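Hands on the Job

At Geddes, a produce packer in Merinbridge, the evening line used to need a full row of sorters. Two robot arms now do most of the lifting, and the people who did it have moved to other work in the same building.

Some of them check crates. Others record demonstrations for Alov, the company that supplies the arms. They pick up fruit with hand-held grippers, and the recordings are used to train the software. A shift calls for 200 pickups, with a break every 90 minutes.

The work is lighter than lifting crates, but it has its own strain. Sorters say their wrists tire before their backs do. Round, glossy produce takes the most patience. The fingers have to close far enough to hold and stop before they bruise the skin.

A tomato held in the blue-padded fingers of one gripper, an orange in the jaws of another.
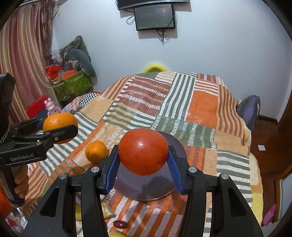
What Changes in July

Pay for recording shifts is the same as for the line. That agreement runs out in July, and the sorters want it renewed in writing. Geddes says talks are under way.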